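还篮子

发布于 2018年5月19日 栏目:短篇

船六点十分开。我五点三十出的门。算起来够的,走快点,够的。

楼梯下到二层,头顶有人喊我。

"小林!小林你等一下!"

Kianoush Ghorbani。全楼都叫他老K,他自己不喜欢,喜欢别人叫全名,连名带姓,重音放后面。没人放对过。我站住了。不该站住的。

"你去 Tello 岛?"

"对,船要——"

"你等一下。"

门关上。里面翻东西的声音。柜子,椅子,什么倒了,一句我听不懂的话,大概是骂人。我站在楼梯口看手机,看一眼,又看一眼。五点三十四。再出来的时候他抱着一只篮子,圆的,藤编的,提梁老高,抱在怀里挡着半张脸。

"帮我还给 Halima Onuoha。"

"谁?"

"Halima Onuoha。岛上,灯塔那条路,蓝门。你一问就知道。"

"您自己不能——"

"我膝盖。"他说。又说:"我借了三十年了。"

我没听明白。借了什么三十年。篮子?篮子能借三十年?

"里面的东西不能动。"他把布掀开一角给我看,木瓜,不是南边那种,是黄的硬的香的那种,榅桲,底下垫着核桃。"还篮子不能还空的。这是规矩。空篮子还回去,等于骂人家。"

"谁的规矩?"

"规矩就是规矩。"

五点三十七。我接过来就跑。很沉,比看起来沉得多,提梁勒手。他在上面喊什么,喊了两遍,我没听清,挥了挥手就出了门洞。

后来我一直想他喊的是什么。

我去 Tello 是有正经事的。Numeo 印刷厂在岛上有个仓库,厂里要我去签一份清单,旧字模,铅的,堆了好多年,要卖掉了。卖给谁不知道,论斤卖。我是校对,本来轮不到我,可是整个厂子只有我还认得那些字模上的号,老师傅都走了,走的走,退的退。厂长说你去看一眼,对得上就签,对不上也签。就这么个事。当天去,第二天早班船回来。

九月。热得像七月,风倒是九月的风。

从 Eren 广场到码头有一条大路和一条小路。大路平,绕。小路要下台阶,一百来级吧,没数过,台阶中间磨得凹下去,下雨天摔过人。我走小路。一手篮子,一手包,包老往下滑。

台阶走到一半,坐着个孩子。七八岁,男孩,书包扔在一边,在哭。是那种以经哭了很久、哭得没劲了的哭法,一抽一抽。

我绕过去了。真的绕过去了。走下去四五级。

又走回来。

"怎么了?"

不说话。

"摔了?"

摇头。

"家在哪?"

指了指上面。家在上面,人好好的,没摔,那就没什么事。我有船要赶。我说那你快回家吧,天一会儿就黑了。他说不能回。为什么不能回?他说他把妈妈给的钱弄丢了,买水果的钱,晚上外婆来,外婆牙不好,只吃煮的水果,妈妈说要买榅桲,市场转遍了只有一家有,那一家要收摊了,然后钱没有了。

你说巧不巧。

我站在那里想了一下规矩。谁的规矩,规矩就是规矩。一篮子呢,少两个看不出来的。我掀开布,拿了两个给他。他看着我,不接。

"拿着。"

"妈妈说不能拿不认识的人的东西。"

"我住广场边上那个黄楼,三楼。我叫林真。现在认识了。"

他想了想。接了。又伸出一只手来。

"外婆能吃三个。"

给了三个。他一手抱着三个一手拽书包往上跑,跑得飞快,连谢谢都是跑到上面才喊下来的。五点五十一了。我骂了一句,往下冲。

篮子轻了一点。我得承认,提着舒服了点。

码头上全是人。

平时没这么多。平时这班船能坐满一半就不错。今天不知道怎么回事,队从售票窗一直排到鱼市门口,有人抱着被子,有人推自行车,还有人牵着一头羊。羊!前面的大姐告诉我,早上那班没开,机器坏了,人都攒到这一班。船叫 Plumier,老船了,我小时候它就老。刷过很多遍漆,蓝的白的又蓝的,边角上一层一层翘起来像书页。

"上得去吗?"我问。

"看命。"大姐说。

六点零二。队不动。

六点零五,动了,动得很快,前面一下子空了一块,然后又不动了。一个穿制服的小伙子从船上下来,拿个夹子,一路走一路点人,走到我前面三四个人的地方,手往下一劈。

"到这儿。后面的明天。"

后面一片嚷嚷。我也嚷了,嚷什么自己也不知道。我说我有公事。他说谁没有公事。我说就我一个人,没行李。他看了看篮子。

"那是什么。"

"还人家的。"

"里面什么。"

我掀布给他看。香味出来了。榅桲那个香味你知道,一屋子都能香,放在衣柜里能香一冬天。小伙子的脸变了一下,很小的一下,像有人从后面叫他。

"我奶奶以前煮这个,"他说,"煮成红的。"

"对,煮久了就红了。"

"怎么会红呢,明明是黄的。"

"不知道。就是会红。"

他又看了看。后面的人还在嚷。我一咬牙拿了两个塞给他。他没推,往制服兜里一边一个,鼓鼓囊囊的,然后把绳子抬起来一点。

"快。低头。"

我低头钻过去的。提梁卡在绳子上,差点把篮子绊翻,几个核桃滚出来,咕噜咕噜滚到跳板底下,掉海里了。没声音。海水把声音吃掉了。

后面那位大姐没上来。我回头看见她站在队里,看着我,没生气,就是看着我。我到现在还记得那个脸。我有时候想,她那天晚上在哪儿睡的。

船开了。

四十一分钟的水路。平常觉得快,那天觉得长。没座位,我靠着救生圈箱子站着,篮子放脚边,用小腿夹住,怕羊过来吃。羊确实过来了。主人是个瘦老头,拽着绳子,也不怎么用力拽,羊想去哪儿他就跟到哪儿。

"您别让它——"

"它不吃那个,它嫌酸。"老头说。

羊低头闻了闻,吃了一口布。

吃布!我抢回来的时候布少了一个角。老头哈哈笑,从怀里摸出一把小刀,说赔你赔你,给你削一个吃。削谁的?削我的!已经拿起来一个在削了。皮一圈一圈下来,手真稳,船晃成那样他手不晃。削好了切一片给我,切一片自己吃,酸得两个人都把脸皱起来。生的榅桲根本不能吃,涩,像嚼棉花。可是两个人把它吃完了,不知道为什么,大概是站着也没事干。

"给谁送的?"他问。

"Halima Onuoha。您认识?"

刀停了一下。

"蓝门那个。"

"对,蓝门。"

"谁让你送的?"

"我楼上的邻居。Ghorbani。"

老头把刀擦了擦,在裤子上擦,合上,放回怀里。海上这时候已经是灰的了,岛还看不见,看得见灯塔,一闪,隔好久,一闪。

"修钟的那个。"他说。

我不知道他修过钟。我认识的老K就是个退休老头,早上下楼买面包,晚上听收音机,声音开得很大,周末给花浇水,浇到楼下人家晾的衣服上。吵过架的。我说他修钟?

老头说:修。岛上教堂的钟,学校的钟,码头那个大钟,都是他修的。那时候他隔一个月来一次,来一次住两天。后来一个月来两次。钟哪有那么多可坏的。大家都知道,大家都不说。岛上就那么大。

"然后呢?"

"然后就不来了。"

"为什么?"

老头说他哪知道。他养羊的。

羊又来了,这回我把篮子抱起来了。

抱着篮子我才看见提梁上头的纹路,几股藤拧在一起,两头跟篮身接的地方扎着,扎得紧紧的。三十年。抱在怀里它有一点点响,吱,吱,跟船的声音差不多。我想象三十年前也有个人这么抱着它坐船,反方向,从岛上回来。篮子里装的什么?老K没说。谁送他的,送的什么,为什么没还。没还,又没扔。搬过家的,他搬到我们楼才八年,搬家的时候多少东西扔了,这个没扔。

也可能就是忘了。柜子顶上,看不见,忘了。人把事情想得太有意思了,做校对的毛病,看见一个错字就觉得后头有故事,其实就是打错了。

到了。天黑透了。

岛上码头只有一盏灯。人呼啦一下散掉,被子,自行车,羊,一会儿就剩我一个。仓库关门了当然,明天早上的事。旅馆呢,我订了房间的,就在码头边上,我应该先去旅馆,放下包,洗个脸,吃点东西,明天早上签完字再去找什么蓝门。

可是早班船七点半,仓库七点开门。明天早上没时间。

要去只能现在去。

我就去了。没问路,想着灯塔那条路嘛,冲着灯塔走。走了十分钟发现不对,灯塔看着近,路是绕的,往左绕一大圈,绕到后来灯塔在背后了。没路灯。狗叫,一家叫完另一家叫,一路把我传过去。

有扇窗开着,一个女人探出头来。

"谁啊?"

"找蓝门。"

"哪个蓝门?"

"Halima Onuoha。"

"哦哟。"她说。头缩回去了,窗没关,里头嘀嘀咕咕,好几个人的声音。门开了,出来三个女人,都系着围裙,手上都是面。

她们在做面包。夜里做,早上卖。三个人把我围在门口,问我从哪儿来,吃了没,结婚没有,篮子里什么。我说榅桲。最胖的那个已经把布掀开了。她说布怎么少个角。我说羊吃的。她们就笑,笑得弯腰,好像羊吃布是全世界最好笑的事,我也笑了,累的。

"路远着呢。先喝碗汤。"

"不喝了,我送完——"

"喝了再走。"

汤是豆子的,烫,里面有柠檬。我站着喝,她们让我坐,坐下了。坐下就起不来了,腿是软的。厨房里热,炉子开着,有一股焦糖味。她们问东问西,我也问,我说 Halima Onuoha 是个什么人。三个人一下子都不说话了,互相看。然后一起说话。

教过我。

教过我姐姐。

她脾气坏。

她脾气哪里坏,她就是不爱理人。

她以前爱理人的,那是后来。

后来什么?我问。后来就后来了呗。最胖的那个把手上的面搓下来,搓成一条一条的,往盆里丢。她说那年秋天钟停了,码头那个大钟,停在一个钟点上,没人来修,大家等,等修钟的来。等了一个秋天又一个冬天。Onuoha 老师每天下课路过那儿抬头看一眼。看了一年。第二年她自己搬了梯子爬上去,拿个扳子,敲敲打打,给弄走了。从此快八分钟,到现在都快八分钟。船都按那个钟开的。

"船按那个钟开?"

"那可不。"

我想起 Plumier 六点十分开,我上船的时候看手机是六点零几来着。没错,它是提早开的。从来都是提早开的。我们在 Eren 那边骂了这么多年,骂船不准时,原来是她。

走的时候我给她们留了榅桲。得留,喝了人家的汤。留了两个,她们说核桃也好,面包里正好要放核桃,我就捧了一捧给她们,捧完看看篮底,又捧了一捧。她们要给我面包,还没出炉,说等二十五分钟就出来了。我等不了。等不了就算了,她们说,回来的时候拿。

出了门篮子轻飘飘的。里面还有一个榅桲,在底下滚,一步一下,咚,咚。几颗核桃跟着它。

一个也算不空吧。一个是不空的。

我一路跟自己讲这个道理。规矩说不能还空的,没说要满。一个,香的,黄的,挺大个的,给她搁在手里,说是 Ghorbani 让我还的。可以的。体面的。

灯塔下面那段路是上坡,石头路。月亮出来了,看得见一点。我走得快,想快点完事,鞋底滑,一脚踩在一块活的石头上。

摔了。

摔得不重,手掌擦破了,膝盖磕了一下。篮子飞出去了,我听见它落地的声音,很轻,藤的东西摔不坏的。然后是咚,咚,咚,越来越远,越来越快,一路往坡下滚,滚过我来的那条路,滚过拐弯,没拐,直着下去了。

下面是海。

我坐在路上。坐了一会儿。手掌疼。我想笑,没笑出来。

核桃呢,摸了半天,摸到两颗,一颗是石头。剩下那一颗是坏的,黑的,一捏就碎了。

就这样吧。

蓝门其实是绿的。也可能月光底下看着绿。我敲了三下,没动静,又敲三下。里面说:

"门没锁。"

Halima Onuoha 坐在桌子后面改作业。

我以为她早退休了,她是退休了,后来才知道是替别人改的,年轻老师忙不过来,一摞一摞给她送来,她改,不收钱,改得很凶,满纸红的。头发全白了,剪得很短。眼镜推到额头上,看我,又拉下来,再看我。

我站在门口,一只手流着血,膝盖上都是土,提着一只空篮子。

"我是从 Eren 来的,"我说,"Kianoush Ghorbani 让我——"

重音放错了。我知道我放错了。

她把那个名字说了一遍。放对了。我第一次听见放对的,原来是那样的,原来那么好听。

"他死了?"她问。

"没有没有。膝盖不好。"

"哦。"她把红笔的帽子盖上。"膝盖。"

我开始解释。语无伦次。我说里面本来有东西的,满的,榅桲,核桃,他交待过不能还空的,说空的等于骂人,他不是那个意思,是我的错,有个孩子丢了钱,他外婆牙不好,后来船上不去,后来有一只羊,然后面包店的汤,都是我,他装得满满的,盖着布,布也是好布,布现在——布也不知道哪儿去了,可能在坡上。我说我明天去市场买,这边有没有市场,我买了给您补上。

她听着。听到羊的时候嘴角动了一下。

"放桌上。"她说。

我放桌上了。

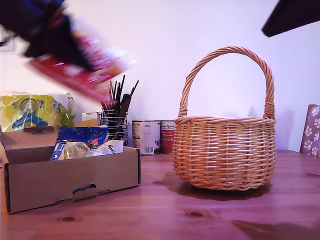

还回来的篮子,空的。

她看了很久。没碰。台灯斜着照,影子拖出去老长一片,我站在那儿不知道手往哪儿放,血已经干了,痒。

"他跟你说,这是我的?"

"他说借了三十年了。"

"三十年。"她算了算,手指在桌上点。"他算得倒准。修钟的嘛。"

然后她站起来,比我想的高,去里屋,水声,拿了块湿毛巾出来给我擦手。擦得不轻,老师给学生擦那种擦法,疼得我吸气,她也不管。擦完了,从抽屉里找出纱布,缠了两圈,用牙咬断的。

"这篮子不是我的。"她说。

我没反应过来。

"是他的。他自己带来的。那天他提着这个来,里面是榅桲,我最讨厌榅桲,他不知道,我没跟他说过。搁在衣柜里是香,煮了是红,好看,我就是讨厌。我吃了半个月。吃完了该还他篮子,空的不能还,我们这儿也是这个规矩,我就想装点什么。想不出来装什么。我这儿有什么呢,作业本。红墨水。"

她把眼镜又推上去。

"后来我装了一封信。"

我等着。她不说了。外面狗叫了一声,很远的,可能就是刚才传我的那些狗里最后一只。我说,然后呢?

"然后他就没来了。"

"他没回信?"

"他没回信。"

"信里——"

"信里问他一个事。很简单的,行还是不行。"她说得很平,像报分数。"我那时候气了好几年。篮子拿去了,信不回。后来我想,他可能没看见。信我压在最底下,上面盖了一层纸,纸上头放的鸡蛋。万一他拿了鸡蛋,没翻底下呢?男的不翻底下。我又想,他翻了,看见了,不知道怎么说。这两个想法我换着用。高兴的时候用第一个,不高兴用第二个。"

"可是他说是借您的。"我说。"他说借了三十年,让我还。要是他自己的篮子,他怎么会说借呢?"

她没答。她伸手把篮子转了一下,转过来,又转回去。然后把手伸进去,伸到底,摸了一圈。很慢的一圈。

什么也没有。

我忽然想起来楼梯上他喊的那两遍。我出门洞的时候。他喊了两遍,喊的什么?我拼命想。当时风大,门在响,我在想船。好像有个"底"。好像是"底下"。也可能是"低头",也可能是"的下",别的什么的尾巴。底下怎么样?底下有东西?别翻底下?

我给面包店捧核桃,捧了两捧。从底下捧的。

厨房那么热,大家都在笑。我捧的时候有没有摸到纸?

"怎么了?"她问。脸色不对了吧我。

"他好像……他走的时候喊了一句。我没听清。"

"喊什么?"

"好像是说底下。"

她看着我。我从来没被人那么看过。我说我去面包店问问,我现在就去,不远,核桃给她们了,要是有什么也在那儿,她们还没放进面里呢,可能还没放。我已经在往门口走了。她说你坐下。我说来得及的。她说:"你坐下,你膝盖。"

我低头,裤子破了,破的地方是黑的一片。

她自己穿的外套。灰的,男式的,有点大。拿了手电,按了两下不亮,拍一拍,亮了。走到门口又回来,把篮子提上了。

"空着手去人家不好。"她说。

"可是它是空的啊。"

她站住想了想,好像才想到。屋里转了一圈。作业本,红墨水。最后从柜子里拿出一瓶什么,果酱还是蜂蜜,看不清,搁进去,又拿了几个鸡蛋,搁进去,中间垫了张改过的卷子。四十一分,我看见了,红笔,画了两道杠。

"你睡里屋。床单是干净的。"

"我订了旅馆的——"

"那你明天跟他们说。"

门没关严。我听着她往坡下走,走得很快,比我上来的时候快多了,七十多的人。手电一晃一晃。然后狗叫起来,近的先叫,然后远的,一家一家往下传。

我坐在她椅子上。作业摊着,最上面那本,一个叫什么的学生,写我的一天,"早上我起床了,然后我吃饭了,然后我上学了",她在旁边批:然后,然后,然后。三个都圈出来了。

码头的钟敲了。十下。我看手机,九点五十二。

我想等她回来的。真的想等。可是太累了,趴了一下,就一下。

醒的时候天亮了,身上披着那件灰外套。桌上有面包,切好的,有核桃的,还是温的。人不在。篮子也不在。灶上小火煮着一锅东西,水刚开始发红,我凑近一闻。

榅桲。

哪来的?不知道。面包店退回来的?应该是。她不是讨厌么。

六点四十了,按她的钟是六点四十八。我抓了两片面包就跑。仓库,字模,签字。管仓库的人问我对得上吗,我说对得上。没看。到底对没对上我也不知道,后来也没人问。有一盘字模我顺手掀开看了一眼,全是反的,铅字嘛,当然是反的,我认了半天,是个"信"字,一盘都是。我拿了一个放兜里。算偷吧。

到码头船已经在拉笛了。还是 Plumier,还是那个小伙子,兜里瘪了。他说你手怎么了,我说摔的。他说有个人在船上,问过你,问那个黄楼是哪个黄楼。

"谁?"

他往上一指。

上层甲板,最前头,风最大的地方。白头发,短的。没穿外套,外套在我这儿,我穿出来了,忘了脱。篮子搁在她腿上,两只手扶着提梁,里面装了什么,盖着块布。布少一个角。

我爬上去。鞋在铁梯子上响得很,她没回头。

"面包店那边,"我喘着,"找到没有?"

风太大了。她说了一句什么。我没听清。

"什么?"

她又说了一遍。

船动了,钟在后面敲,早八分钟。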